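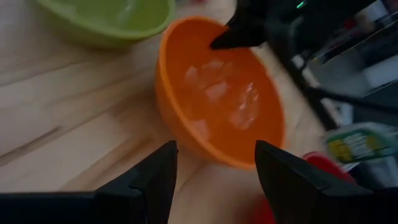 Food Preparation and Storage, Unit 4
Handout: Mixing bowls, sizes, nesting and care
Prepared by Doina Georgiev, revised 2020-04-12
Read before the practical. Bring a pencil and the blank size sheet.

1. Scope

The unit deals with coloured plastic bowls sold in graduated sets. Glass and steel bowls are covered in the January handout by Chandrasekhar Varma and are mentioned only where the handling differs. Lids are left out, as few of the sets in general use are supplied with them.

2. Terms

Rim: the upper edge of the bowl. It may be plain, rolled or flanged. A rolled rim traps water and needs longer to drain.
Wall: the curved part between rim and base.
Base: the part that rests on the table. It may be flat or may carry a raised foot ring.
Clearance: the gap between the wall of one bowl and the wall of the next when the two are nested.
Working volume: the amount a bowl can hold while its contents are stirred without spilling. It is always less than the brim volume printed in catalogues.

3. Measuring working volume

Stand the bowl on a level surface. Fill it to the brim from a measuring jug and note the figure. Pour off water in steps of 200 ml, stirring at a steady rate after each step, until no water crosses the rim. Record what remains. For the largest bowl in the Rellix set the class of last year obtained a brim volume of 2072 ml. Their working volumes varied widely, mainly through differences in stirring rate, so keep to the same rate for all your readings.

Loose solids behave differently. Angular pieces such as ice leave air gaps and settle when the bowl is tilted. Measure them by mass and do not convert the result to a volume.

4. Surface

A glossy interior releases dough and batter more easily than a matt one. It also shows wear sooner. Inspect it under a single lamp, turning the bowl slowly. On a sound surface the reflections move smoothly along the wall. A break or kink in a reflection marks a scratch or a dent. Soft patches of lighter and darker colour are usually reflections of nearby objects and should not be entered as stains until the bowl has been turned and the patch has stayed in the same place on the wall.
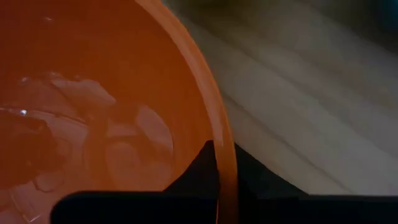

5. Nesting

Bowls are nested in order of size, largest outermost. Rims should lie level with one another, or nearly so. A tilted inner bowl means either that the order is wrong or that something has been left underneath it.

Colour is a help in sorting, provided that each size has its own. With a red bowl outside, an orange one within it and a yellow-green one in the centre, the order can be checked from above by reading the rings. Bowls not yet nested, such as the blue and the smaller magenta-pink, are kept apart at the far side of the table until their place has been decided.
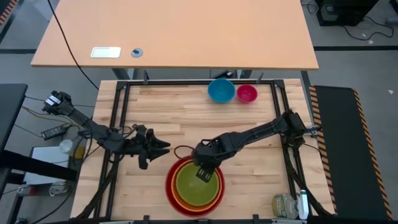

Clearance matters most when the bowls are to be separated again. Where it is under 2 mm, a film of water can hold two bowls together firmly. Hold the outer bowl by the rim, twist the inner one a quarter turn and lift. Do not lever with a knife.

6. Cleaning and drying

Wash in warm water with a soft cloth. Scouring pads dull the gloss. Drain upside down on a rack, then dry the inside of the rim by hand before nesting.

7. For the practical

Work in pairs. Complete the size sheet for one full set, including clearance for each adjoining pair, and hand it to Felista Kioko.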